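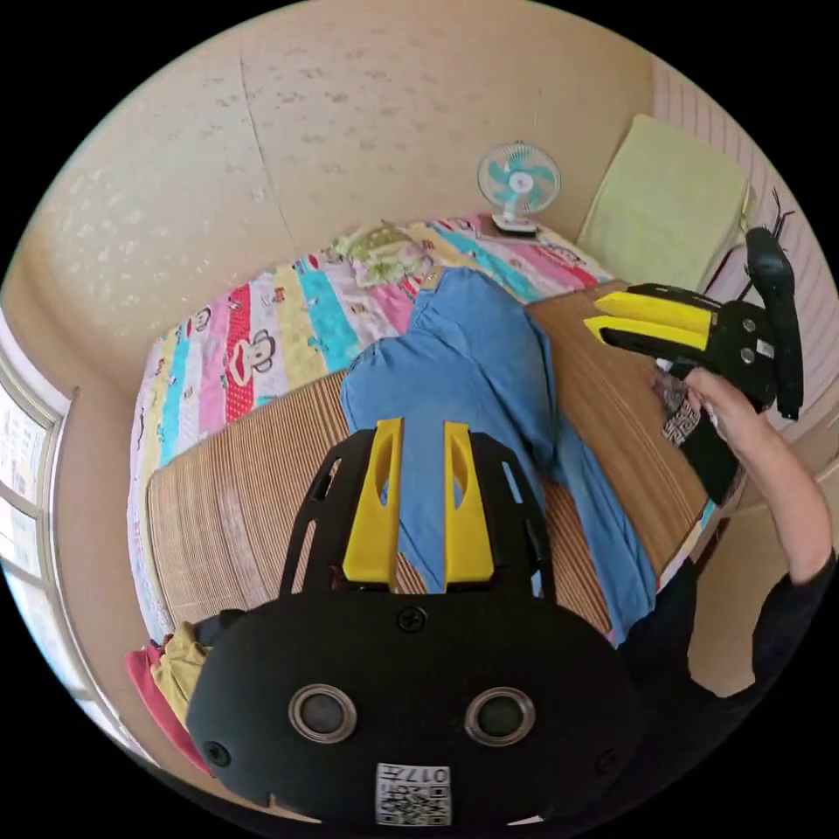 How I Wash My Jeans So They Last

I used to toss my jeans in with the towels on hot and hope for the best. Then a pair I loved went pale at the knees in one summer, and I started paying attention. My routine now is pretty lazy – it just happens to be kinder to denim.

What you'll need

A mild liquid detergent (I use the Tonora one, but any will do), cold water, and somewhere to hang things. An old toothbrush helps too.

Before the wash

Empty the pockets. Yes, the tiny one too! I once washed a bus pass from Bullier that never worked again. Zip the fly, do up the button and turn the jeans inside out, so the rubbing happens on the side you don't see. For a grass stain, dab on a drop of detergent with the toothbrush and leave it while you make coffee.
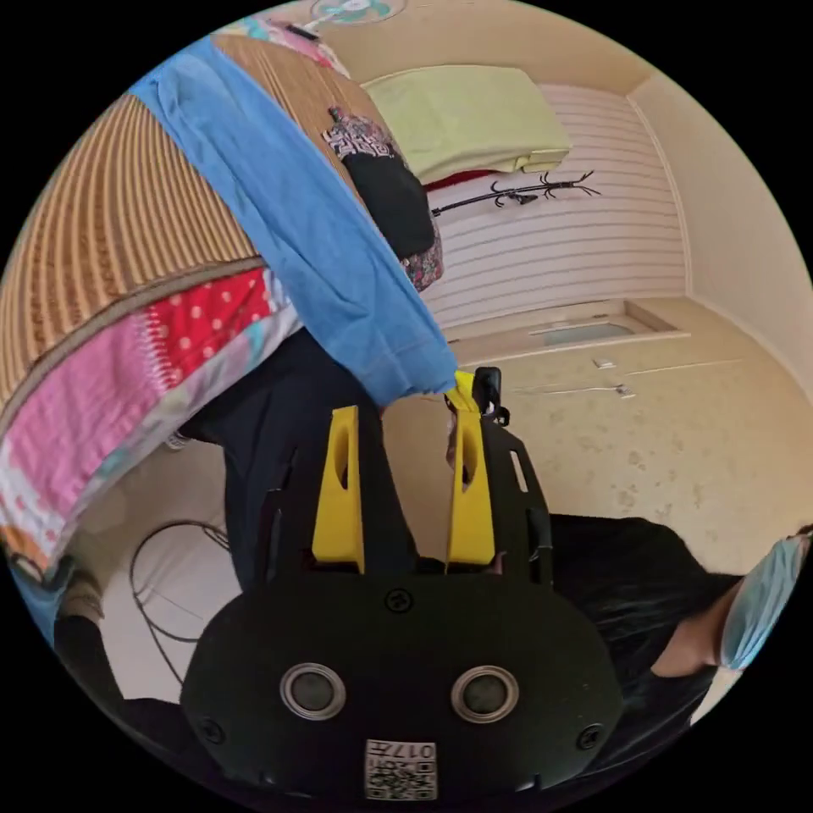

Blue cloth against the stripes.

The wash

Cold water, gentle cycle, half the detergent the cap tells you. Keep the spin low. My old Nalen machine goes up to 1000 and I never take denim past the slowest setting. If the jeans are brand new and dark, wash them alone the first 2 times. I skip fabric softener completely, especially on stretchy pairs.

How often? My friend Golnar Bakhtiari swears by every 40 wears, and I can't get anywhere near that with a dog and a garden. I go by smell and mud.

Drying and putting away

Pull them out as soon as the cycle ends and give them a good hard shake. Smooth the seams with your hands, turn the waistband flat and hang them in the shade, still inside out. From May on I dry mine on the porch and they're done by dinner.

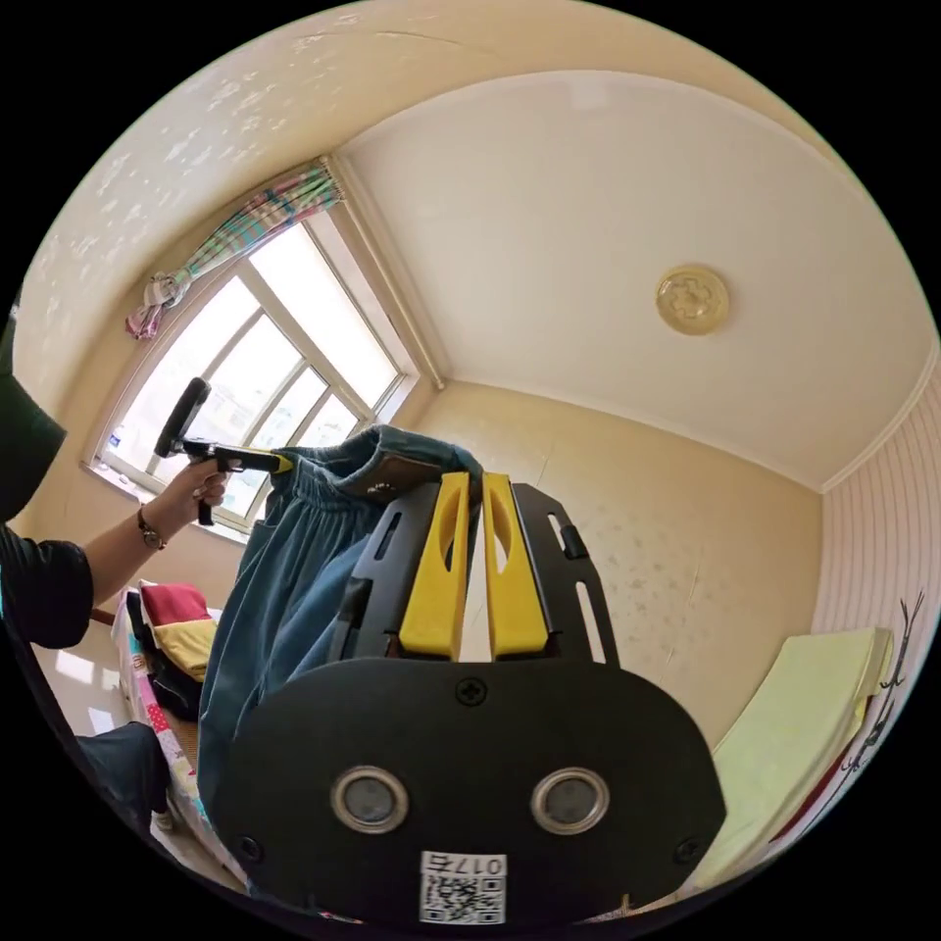
Blue denim, with a small brown patch at the waist.

To fold, lay one leg over the other, tuck in the pointy bit at the seat, then bring the hems up to the waistband and fold once more. If your shelf is shallow – mine is – roll them instead.

Next up: getting candle wax out of a tablecloth.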